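Ticket 446: Family members missing from onward travel lists after import
Opened by: Anitha Bhat, Indine reception center, night desk
Product: Clireck (intake and onward travel)
Priority: High, changed to Medium, changed back to High
Status: Closed, with grumbling

Problem as reported

When a family arrives together at the port and is registered as a group, Clireck gives them one group number and everyone gets a line of their own underneath it. This works. When the group is sent across to Limov, which prints the onward travel lists for the mainland ferry, some of the children come out the other end as adults traveling alone. Limov is quite firm about it. One of tonight's adults traveling alone is four years old.

The ferry office will not board a child who is listed without a parent, and I have no quarrel with that rule. I would like the list to stop inventing children without parents.

Steps to repeat it

Register a family with at least one child. Save. Send to Limov. Print the list. Go and find the mother and explain.

What I have tried

Logged out and in. Cleared the browser, as the help page asks. Sent the group a second time, which gave me the same wrong list plus a warning that I had already sent it. Asked the day desk whether they had seen this. They had, and have been fixing it with a pen.

Reply from support, first line

Thank you for contacting Clireck support. Please confirm that you are using the current version, and that your date of birth fields are filled in. Unaccompanied minors should be registered using the separate form.

Reply from Anitha Bhat

Current version, yes. Dates of birth filled in, yes. These are accompanied minors. They are so well accompanied that one of them was asleep on his father's shoulder while I typed his name. Please don't send me the separate form again. It starts a guardianship case, and it takes a court clerk on the mainland to stop one.

Reply from support, first line

Thank you for the additional information. We have passed your ticket to the import team. In the meantime, a workaround is to register each family member separately.

Reply from Anitha Bhat

I tried your workaround on one family, with their permission and a lot of tea. They now have a group number each. Limov put the parents on the early ferry and the children on the late one. I have undone it by hand. I'd suggest taking that workaround off the help page before somebody less suspicious than me finds it.

For the import team, if they exist, some things that may be useful:

It doesn't happen to every family. On the last intake we had 920 people through the center, and 24 children came out wrong. All of them had been registered after midnight. I only noticed this because I am the night desk and was starting to take it personally.

It doesn't depend on language, nationality or which of us is typing. I swapped seats with a colleague to make sure. Her chair is better than mine, which is a separate ticket.

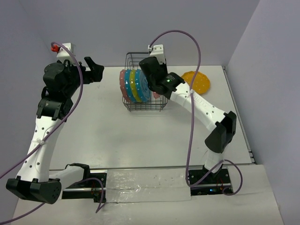 The group record looks right on my screen the whole time. If I open it in Clireck, the parents are parents and the children are children. It only goes wrong in the file that is sent across. I can't open that file, but I can see its name, and the time in the name is two hours behind the clock on my wall.

Reply from Jurčo, import team

Hello Anitha. We exist. There are 2 of us.

The file name was a good catch. The reception centers keep local time, and our server doesn't. When a family is registered just after midnight, Clireck stamps the group with today's date and the server writes the people under it with yesterday's. Limov then gets a group that was created after its own members, decides this can't be right, and drops the family link. Anyone with no link is filed as an adult traveling alone, whatever the date of birth says. Why it was built to do that I can't tell you. The comment beside it in the code says "temporary" and was written in May, no year.

Could you send me the group numbers for the wrong ones? No names please, just numbers.

Reply from Anitha Bhat

Numbers sent through the secure form, which timed out once and then behaved. One question while you're in there. If Limov can see the date of birth, could it at least refuse to call a toddler an adult? I'd settle for a red box. We have red boxes for a missing postal code, and people who came here by boat are asked for a postal code every single time.

Reply from Jurčo

Fair. Changes made tonight:

Both sides now use the same clock for anything to do with a group.
A person under 18 can't be filed as an adult. The list will not print until someone looks at it.
The affected groups have been linked again. Please check a few before the next ferry list goes out.
The workaround is gone from the help page.

The postal code belongs to another team. I have asked. I wouldn't wait up.

Reply from Anitha Bhat

Checked all of them, not a few. The families are families again. I registered three new groups at 12:20 a.m. and they crossed over in one piece. The ferry office accepted the list without phoning me, a thing I had forgotten they could do.

One small leftover: the reprinted lists still say "duplicate" across the top in large letters, and the port police asked me which copy was real. I told them the one with the children on it. Can the word come off?

Reply from Jurčo

It comes off at the next update. Until then, printing from the group page instead of the list page leaves it out.

Automatic message

Ticket 446 has been closed. Please tell us how we did. Your postal code is required to submit the survey.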